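Carnton Activity Room — Table and Floor Safety Checklist
Checked against the Tarnside room standard, issue 3
Walked through in December, morning, before the room was in use

Key: OK = fine as is. WATCH = look again next visit. FIX = needs doing before the next booking.

Comments are mine. I get carried away with these, so skim to the FIX items if you're in a hurry — there are only a few and they're all easy.

1. ENTRY AND DOORWAY

1.1 Door opens fully, closer working: OK
Lovely slow close since the new arm went on. No more slamming!

1.2 Exit sign lit: OK

1.3 Extinguisher in date, pin and tag in place: OK
Tag 974. Bracket nice and firm on the wall.

1.4 Mat flat at threshold: FIX
Left corner has curled again. Double-sided tape will do for now, but I'd love to see the Geraghty mat brought over from the store. It's heavier and it stays put.

2. LIGHTING AND AIR

2.1 All lights working: OK
Every tube going, first time this year. Very pleased.

2.2 Light at bench height, 300 lux or better: OK
Metered 655 on the tabletop with the blinds open. You could thread a needle in there.

2.3 Vents clear: WATCH
Dusty grille over the sink end. Ten minutes with the vacuum brush.

3. WORKTABLE

3.1 Top sound, no splinters or lifting: OK
The front edge is a bit worn. I ran my palm along it in both directions and it's smooth the whole way. This is a really good table and I hope we keep it for years.

3.2 Corners rounded: OK
Best feature of the lot. Anybody who has caught a hip on the old square ones will agree.

3.3 Frame steady, bolts tight: OK
Leaned on it from each side, no rock.

3.4 Grommet hole at back, rim flush: OK
Please don't poke rubbish down it. I fished out two lolly wrappers.

4. FLOOR AND CABLES

4.1 Carpet flat, no ruts or lifted seams: OK
Grey carpet hides a lot, so get down low and look across it with the lights on.

4.2 Floor tape stuck down: WATCH
Yellow-and-black markers are still bright, which I love to see. Press the ends down with your shoe as you pass.

4.3 Floor rails visible and kept clear: WATCH
Silver against grey is easy enough to spot in daylight, less so at 5 pm in winter. Bags go on the hooks, please, never along the rails.

4.4 Cables routed away from walking line: FIX
Any cable that comes down over a table corner should go straight to the side and be covered where people step. Molitov covers are in the cupboard, the short ones, already cut.

5. ITEMS ON THE TABLE

5.1 Only what the task needs: OK
One glass and one tube of toothpaste. Beautifully simple — plenty of elbow room, and nothing behind to knock over.

5.2 Glassware free of chips, standing well in from the edge: OK
Ran a fingertip around the rim, no nicks. The faceted tumblers are my favourites, much easier to keep hold of than the straight-sided sort.

5.3 Toothpaste capped when not in use: OK
Worth being fussy over. A smear on a wood top is slippery and takes ages to come off the grain.

Tumbler and toothpaste at the table: 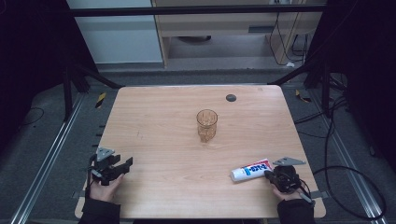
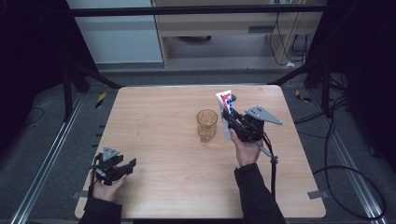 5.4 Spare glasses stored low: WATCH
They're on the second shelf. Bottom shelf would be better, with a tea towel between each.

5.5 Dustpan and broken-glass bin within reach: FIX
Dustpan is there, bin isn't. I think it went to the kitchen. Bring it back and write CARNTON on the lid in big letters.

6. END OF SESSION

6.1 Glass rinsed, dried and put away
6.2 Table wiped with a damp cloth, then a dry one
6.3 Cables coiled and hung
6.4 Lights off, blinds down

Fixes to be done: 1.4, 4.4, 5.5. Sheet goes back in the blue folder by the door once they're ticked.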